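Progress report, February
Pruddale House furnished lounge project
Prepared by Janelle Enriquez for Shona Stubbs, Urnomora

## Where we are

The lounge on the ground floor is in daily use. Work on the two smaller sitting rooms upstairs has started and is behind the plan by one delivery, explained further down. Spending to the end of February is $2,716, all of it from the furnishing line. Nothing has been moved between lines.

At the last report the lounge had a carpet and not much else. Since then the couch has come in and the gray striped carpet has been stretched and refitted at the doorway, where it had been lifting. Xinyi Fan signed off the carpet work after the fitter's second visit. The first visit left a ridge near the radiator and we held back the final $300 until it was fixed.

## Seating

We looked at three couches before choosing. Two were fabric and cheaper. Residents on the ground floor told Ruoxi Yu they wanted something that could be wiped down, and the house staff wanted the same, so we went with the cream leather one from Zein. It is lower than the old couch. Two residents have asked for a firmer seat, and Haiyan Fan is pricing cushion inserts. We don't want risers under the feet because the carpet will mark.

The daily routine for the room is short. Cushions are straightened and the throws are folded after breakfast and again at 8 in the evening. Throws go in the wash once a week and anything left behind goes to the front desk.

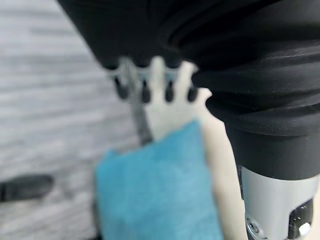

The evening round takes longer than we planned for. The written routine allows ten minutes, and staff tell us it is closer to twenty when there has been a film on. Ruoxi has rewritten the sheet so the side tables are cleared before the cushions are touched. Staff were finding cups and remote controls halfway through and having to start over.

We also changed the cleaner we use on the leather. The first product left a film that showed under the lamps. Staff now use a damp cloth for daily cleaning and a leather conditioner from Porkley every second month. One bottle should last until summer.

## Use of the room

Ruoxi kept the sign-in sheet for afternoon activities. It shows 34 sessions since the last report, mostly cards, reading and the knitting group. Morning use isn't recorded. We were asked last time whether we could record it, and the answer from the house is that they can't spare anyone at the door before lunch. We would like to leave it there unless Urnomora needs the figure for its own reporting.

The knitting group has asked for a lamp near the end of the couch. The nearest outlet is behind the bookcase, and we won't run a cord across the carpet. Xinyi has asked the electrician for a price on a new outlet. 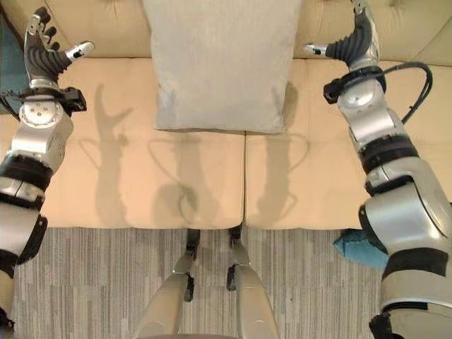

*Pale beige leather couch on the gray striped carpet.*

## Upstairs rooms

Both rooms have been emptied and painted. The old armchairs went to the reuse center, apart from one that a resident asked to keep in her bedroom. The new chairs were due at the start of the month. The supplier sent the wrong legs with the first batch and took everything back. We have a new delivery slot, 2 in the afternoon, with a driver who will carry up the stairs, and the supplier is covering the extra cost.

Until the chairs arrive, the upstairs residents are using the lounge, so it gets crowded after lunch. The knitting group has moved its start time back by half an hour to make space.

## Money

We expect to finish within the grant. The outlet and the cushion inserts were not in the original budget. If both go ahead we would pay for them from the amount set aside for curtains, which came in under the quote. We would need your agreement in writing before doing that.

## Next steps

- Haiyan to send the cushion prices to Shona
- Xinyi to get the electrician's quote for the outlet
- Janelle to confirm the chair delivery with the house manager
- Ruoxi to ask the evening staff how the new sheet is working

Receipts for the carpet, the couch and the paint are in the shared folder. The conditioner receipt is missing and Haiyan has asked for a copy.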